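Hard water in the house: an interview with Igor Slanina

February 3, 2021

Igor Slanina has tested household water for 27 years, first for the municipal laboratory at Cernevholm and now on his own account from a small office in Irnarlow. Most of his work is on private bores. The Cirby district, where he takes most of his samples, sits on limestone, and the water comes up hard.

"Hardness is calcium and magnesium, reported as milligrams per litre of calcium carbonate," he says. "People confuse it with salinity. They are separate measurements. You can have soft water that tastes of salt and hard water that tastes of very little."

A reading taken in May from a bore on the Havlíček property came back at 245. The rainwater tank beside it was too low for his field kit to give a useful figure. The owners had been filling the kettle from one and the hot water system from the other.

"I would leave that arrangement alone in the kitchen and change it at the heater," Slanina says. "Scale comes out of solution when the water is heated. The element gets a coating, the coating slows the transfer of heat, and the element runs hotter to do the same work." 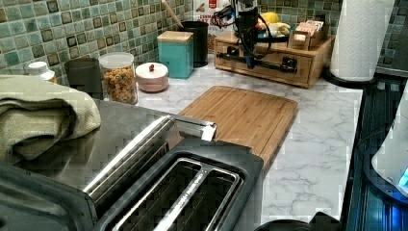
The rate depends on temperature more than on volume. He asks clients to check the thermostat before they price any equipment, and to have the anode looked at during the same visit. In his records the heaters that failed early were mostly set high and had never been flushed.

On softeners he is cautious. An ion exchange unit swaps calcium and magnesium for sodium, and the resin has to be regenerated with brine. "Size it on measured use. One household I dealt with had a unit rated for 4,000 litres between regenerations and was putting it through a cycle every second night, on a timer. That is salt down the drain. Get a metered valve."

He does not soften garden lines, and he prefers to keep one cold tap in the kitchen on untreated water. Magnetic devices he declines to discuss beyond saying that he has measured hardness on both sides of several and recorded the same number.
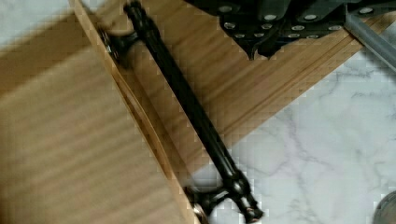

How often should a private bore be tested for hardness?

Once a year is enough if the readings are steady, and again after any work on the pump or casing. Slanina takes the sample at the same point each time, after running the line for several minutes. His own bore read 151 at its last test, and he has not fitted a softener to it.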